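Household Robots and the Ordinary Chore: A Progress Note

3 Dec 2023

Readers of this site have asked on several occasions whether a machine can yet be trusted with the dishes. My answer remains a qualified no, though the reasons have changed since I first addressed the matter.

The large motions are largely settled. An arm can travel from counter to drawer without striking the cabinet, and it can do so all night. The difficulty lies in the last inch. Flatware is thin, it shines, and it rests almost flush with the surface beneath it. A depth sensor reads a mirror finish poorly, and a finger that arrives slightly too high closes on air.

My colleague Vittoria Parisi and I have kept a log of table-clearing attempts under the project name Stinutum. The log now holds 538 entries, of which 319 are marked as completed without assistance. Plates and cups account for most of the successes. Forks remain the weakest category, and knives have been left out for the present.

Evaristo Pellegrini, who reviewed an earlier draft, objected that a child of eight would clear the same table in two minutes. The objection is fair. It should be noted, however, that the child is seldom asked to do so at three in the morning in a hotel kitchen, where the commercial interest chiefly lies.
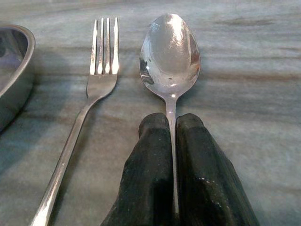 Gripper fingers at the neck of a spoon, with a fork alongside on marble.

The neck is the preferred point of contact in our procedure. A grip on the bowl tends to slide, and a grip at the end of the handle lets the piece swing during transport.

Sorting into a drawer tray will be treated separately. Ms. Parisi has asked that the fork entries be reviewed again before any figures by category are posted, and I expect to complete that review in December.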